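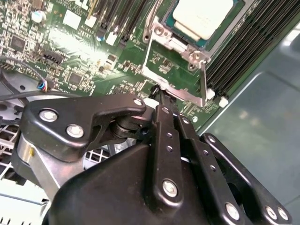
# CPU socket (desktop computers)

A **CPU socket** is the part of a desktop motherboard that holds the processor. It does two jobs at once, and it does both of them very well: it grips the chip firmly enough to survive years of use, and it connects every one of the chip's contacts to the board below. All of this happens in a space smaller than a playing card, and it can be opened and closed by hand in a few seconds.

This article covers the kind of socket with a metal retention frame and a lever, found in a great many office towers.

## Parts

**Socket body.** A plastic block attached to the motherboard, with an open area where the processor sits. In land grid array (LGA) types the springy contacts are in the socket and the processor has flat pads. In pin grid array (PGA) types the pins are on the processor and the socket has holes to receive them.

**Retention frame.** A stamped metal bracket that surrounds the socket on many boards. With LGA sockets it usually carries a hinged plate that folds down over the edges of the processor and leaves the middle clear for the cooler.

**Lever.** A bent metal arm running along one side. Pushed down and hooked under its catch, it presses the plate onto the chip. The amount of force is surprising the first time, and a faint creak is normal!

**Alignment marks.** A small triangle in one corner, notches along the sides, or both. They match marks on the processor, so the chip fits only one way around.

## History

Early personal computers often used sockets with no lever at all. The processor was pushed straight down into its holes and pried out with a flat tool, and bent pins were a regular part of the job. Zero insertion force (ZIF) sockets changed that. With the lever up, the holes opened and the chip dropped in under its own weight; with the lever down, the contacts closed around the pins.

LGA sockets reached mainstream desktops in the middle of the 2000s, and moved the delicate parts from the processor to the board. A dropped chip became less of a disaster, while a dropped screw over an open socket became much more of one.

## Place on the motherboard

The socket normally sits in the half of the board nearest the rear ports, close to the memory slots. The distance is kept short so signals between processor and memory have less ground to cover. Power circuits crowd in around it, and the cooler's mounting holes form a square or rectangle outside the frame.

With the tower on its side and the side panel off, the whole arrangement can be read like a town map: ports along one edge, memory beside the socket, expansion slots farther along, the power supply in its own corner.

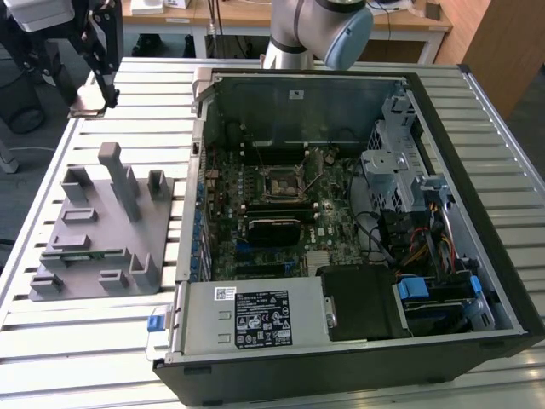
*An open desktop tower on a slatted aluminum table. The empty CPU socket is near the upper middle of the green motherboard, with a black memory module just below it.*

## Opening and closing

For a typical single-lever LGA socket:

1. Shut the computer down, unplug it and remove the cooler.
2. Press the lever down slightly, slide it sideways out of its catch and raise it.
3. Lift the hinged plate.
4. Pick the processor up by its edges, straight up.
5. To install, line up the notches, lower the chip without sliding it, fold the plate down and return the lever to its catch.

An empty LGA socket should be covered with its plastic cap. Fingertips and cleaning cloths both bend contacts with ease.

## Teaching and repair

Sockets are a favorite subject on hardware courses, and deservedly so, as few parts of a computer show their workings so openly. The Privemano repair course in Plurkthorpe gives the subject 6 hours, and its parts library holds 266 retired motherboards, sorted by socket type. Roughly 600 people had taken the course by December. Its sister workshop at Rolland keeps a smaller shelf of 171 boards, mostly from office machines, and lends them out by the week.

The Vokport bench guide, used by both, recommends checking an empty socket under a low, slanting light. Straight contacts catch the light in even rows, and a bent one stands out as a break in the pattern.

## See also

- Heatsink
- Memory slot
- Motherboard layout
- Thermal paste

*Last revised 4/22/18*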